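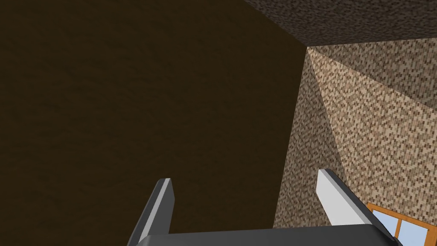 **Figure 3.** Parallel gripper with two fingers, in the corner of a simulated room.

## 4.2 Contract length and the decision to return

The workers we interviewed had all held at least one seasonal job with one of three employers: Clollemari, a lake resort with its own staff housing; Poulain, a small passenger boat line; and Rosirier, a group of country inns. We spoke with 33 workers in total. Most had found the job through a listing on Hetix, the regional job board, and a smaller group had heard of it from a friend or a former coworker. Section 4.1 covered how they were recruited. In this section we look at what they said about the length of the contract and whether they would come back for another season.

Eleven workers had already signed on for a second season when we interviewed them. They were spread across all three employers, but the reasons they gave differed by workplace. Returning staff at Poulain talked mainly about the schedule. Deckhands and galley staff there work long stretches and then have a block of days off on shore. Several said they had found this hard in the first month and had come to like it by the middle of the season. Returning staff at Clollemari were more likely to mention housing. A room was part of the pay, and a worker who came back could ask for the same building or a single room.

Rosirier was different again. Its inns are open most of the year, and the seasonal staff work next to permanent employees who do the same tasks. Some of the workers we spoke with saw this as a path to a permanent job. Others said it made them feel like extra hands. One server described being trained on the dinner menu by a person who left partway through the training, after which she learned the rest from the kitchen.

The shortest contract in our sample ran for 8 weeks. Workers on this contract said it was too short to save much money once travel and work clothes were paid for, though two college students preferred it because it fit between terms. Neither of them wanted a longer contract at the same employer. Workers who were not students mostly asked for more weeks, or at least for a clear end date. At Clollemari the end date depended on bookings, and staff were told in September how much longer they would be needed. This was the most common complaint at that site. A housekeeper said she had turned down a winter job elsewhere while she waited to hear, and then found that the other job had been filled.

End-of-season bonuses came up often, and views on them were mixed. Poulain and Clollemari both pay a bonus to workers who stay until the last day. Workers who received it were pleased to have it but did not describe it as a reason for returning the next year. Workers who left early said they knew about the bonus and left anyway, usually for school, a family matter, or trouble with a supervisor. We did not ask about the amount, and our interview notes do not allow us to compare bonuses between sites.

Contact during the off-season appears to matter more than we expected when we wrote the interview guide. Poulain emails its former crew in January with the next season's dates and asks for a reply before it posts openings on Hetix. Workers liked being asked first. At Rosirier each inn handles this on its own. Some managers call people they want back, and others wait for them to apply again through the public listing. Two former Rosirier workers said they had assumed that no call meant they were not wanted. Neither had asked.

We also asked what workers would tell a friend who was thinking of applying. The answers were practical. Bring good shoes, ask how many people share a bathroom, find out whether meals are included on days off, and get the end date in writing. Pay was mentioned less often than we had thought it would be, possibly because the hourly rate is already stated in the listing.

These findings come from a small group, and workers who had a very bad season may have been less willing to talk with us. Employers passed along our invitation, which could also have affected who replied. We did not interview anyone whose contract had been ended by the employer. Section 4.3 turns to the supervisors and to how they decide which workers to invite back.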